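Thread on the Brokdale season two release, for anyone planning to watch it tonight. Minor structural spoilers only. 1/8

Six episodes, all up at once. Season one ran ten. Runtimes are uneven: the first is 44 minutes, the fourth is 71, the finale is 52 with credits. 2/8

Lewis Strachan directs the first three and Aroha Pomare the rest. The handover shows. Strachan holds wide shots and cuts on dialogue. Pomare cuts on movement and lets lines run over the edit. 3/8

Audio: the 5.1 track has dialogue sitting low in the center channel in episodes 1 and 2. The stereo track is fine. If you watch through TV speakers, switch to stereo before you start. 4/8

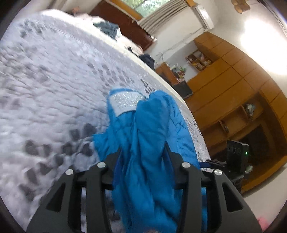

Blue cloth in the gripper, quilted bedspread behind.

Plot picks up 400 days after the dam inquiry. Catriona Rutherford's character is out of the police and working for the water company. The recap covers the inquiry but skips the brother, so rewatch season one episode 8 if you have forgotten him. 5/8

Subtitles are accurate except in episode 3, where they run late after the ferry sequence. Pausing and resuming does not fix it. Exiting to the menu does. 6/8

Weakest stretch is the middle of episode 5. Magnus Aitken gets a courtroom subplot that repeats information from episode 2. It takes 14 minutes and has no effect on the ending. 7/8

Order I would suggest: 1 to 3 in one sitting, 4 alone, 5 and 6 together. Demari is next on my list, thread when I finish it. 8/8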